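Visit to Brovis, Trarnovholm: robots at the packing benches

Posted May 17, 2020

Our group visited the Brovis works in Trarnovholm to see how a firm of ordinary size is bringing robot arms on to its packing floor. Brovis packs spare parts for pumps and garden machinery. There are 3164 part numbers in the store, most of them small: seals, clips, springs, short lengths of hose. Orders come in all day and very few are alike, which is why the work has stayed with people for so long.

We were met at the gate by Hanna Kaczmarczyk, the shift lead for packing, and signed in at the goods entrance. Safety shoes were lent to anyone who needed them. Parking is behind the building, and the turning is easy to miss coming from the town side.

The old way of working

The tour began in the store. A picker takes a crate, walks the aisles with a printed list and brings the crate back to the benches. A packer then checks each part against the list, bags it, labels it and boxes the order. Until last year every packer did the whole job. Kaczmarczyk did it herself before she became shift lead, and said the bagging was what wore people down. Her own wrist trouble came from it.

The benches are set at one height, which several of us thought too low. Taller packers have put blocks under the legs. The company says adjustable benches are on the list for the next refit.

What has changed

Two of the benches now have a robot arm. The project is known on site as Brondo, and the setting up was done with Nowakowski, an engineering firm from the same town. The arm picks up a part, moves it to its place on the bench and goes back for the next. The packer looks after the checking, the labels and anything the arm can't manage. Thin seals are the main trouble, as they lie flat and the fingers can't get under them. Clips hook together. Both are still done by hand.

There are 12 packers on the shift and none has left on account of the arms. They change places through the day, so that each of them gets a turn at a robot bench and a turn at an ordinary one. Kaczmarczyk drew up the rota after complaints in the first weeks, when the same people were always put with the arms and the rest felt left out of the training.

Views on the floor were mixed. One packer liked having time to check an order properly. Another found the robot bench dull and slow, and missed talking to the person opposite. The guard screen makes that harder. A third said her shoulders felt better at the end of the day but she was more tired in the head, from keeping an eye on the arm. We were given as long as we wanted with them and no manager stood by.

Pay came up as well. Packers who have done the robot training get a small addition, paid whether or not they are at a robot bench that day. It was agreed in April.

Marking out the bench

The packers lay out the bench themselves, with blue tape stuck straight on to the worktop. The lines cross to make cells, and parts are given places by cell. When tape gets nicked or starts to lift it is pulled up and laid again. Nowakowski had offered a printed mat, but the packers preferred something they could alter during a shift without asking. The lines need not be dead straight for people to work to them.
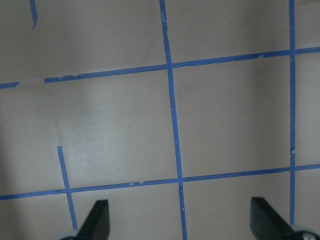
Questions at the end

We finished in the canteen with tea and a short talk from the works office. Asked whether there would be more arms, the company said it would see how the present ones do over the winter orders first. Asked about jobs, it said that packers who retire will be replaced for now. Some of us would have liked a firmer answer on that.

The group's thanks go to Hanna Kaczmarczyk and the packing shift. Members who want the notes on the training scheme can ask for a copy at the next meeting.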